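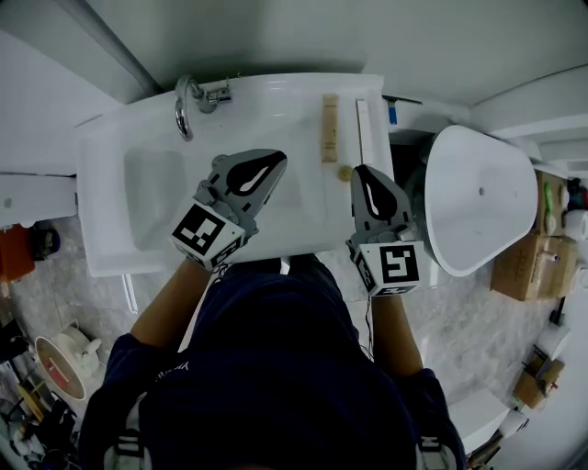 Ask me again when it can clean a bathroom, wrote Kao under my last post, and then added that a machine which folds one towel in two minutes is a toy for people who already have a cleaner.

I have thought about this comment for longer than I should. It annoyed me first, and then I started to agree with a part of it.

Home Posts Workshop notes About

Reading time: 4 minutes

My last post, for those who did not read it, was about the demonstration I visited in Brisudley in February. The company is called Rolum and they were showing an arm on a wheeled base. It folded towels, it put cups in a rack, and it opened a drawer when somebody asked it to. I wrote that I was impressed, and I still am. Ten years ago I worked in a small factory where we had one arm inside a cage, and if a part came to it turned a little bit wrong, the arm closed on the air and the whole line waited. The Rolum machine missed a cup, looked for it again and took it. For me this was the most interesting moment of the evening.

But Kao is right that a towel on a table is an easy customer. The bathroom is another thing, and I have been trying to say exactly why.

Take only the sink. It is white and it shines, so the light comes back from it in every direction, and cameras do not like this. On the flat part there are always small things lying, a tube, and the cap which somebody did not put back on the tube. Before you can wipe, you must lift these things, and you must know where to put them. A cap is a very small object for a gripper with two fingers. I can pick it up with my nail without thinking, and I have seen a serious machine push such a cap across a surface for the whole length of a video.

Then comes the space. In my flat, between the basin and the toilet, I have to turn sideways. On the floor there are boxes, paper, things which have no other place to live. The base of the Rolum machine would not pass my bathroom door, I measured it when I came home. They told me that a narrower one is planned, but they did not give a date.

And then there is the question of force, which I think is the real difficulty. When you scrub the ring around a drain, you press hard, and you feel in the hand when the dirt lets go. With the tap you press less. Nobody taught me these pressures in words, so I don't know how I would write them in a program. The present idea is to skip the writing: a person does the job with grippers in the hands, the movements are recorded, and the machine learns from many such recordings. I find this method sensible. I also find it a bit funny that the road to a robot that cleans the sink goes through a great number of hours of people standing over sinks.

How many are needed, I cannot say. A reader who works with a product called Ovow wrote to me that they used 400 recordings for one task, wiping a kitchen counter, and that after this the machine managed 18 attempts out of 20 in the kitchen where it had learned. In a different kitchen it managed eight. I can't check these numbers, but they agree with what I saw in the factory — the machine knows its own place very well and is a stranger everywhere else.

So can they do the chores yet? On the shop floor, I would say some of them, yes. Sorting, loading, moving a box from one shelf to another, this is work where you can arrange the room for the machine. At home it is the room that decides, and my room is not going to be arranged for anybody. Putting cups in a rack I would trust it with already today, if the cups are not my grandmother's.

For the bathroom I will answer Kao like this: not this year, and I don't believe next year. I would be happy to be wrong. I will go to Brisudley again when they show the narrow base, and this time I will bring a tube of toothpaste with the cap off and ask if I may put it on the table.

Contact | © All texts by the author of this blog | Back to top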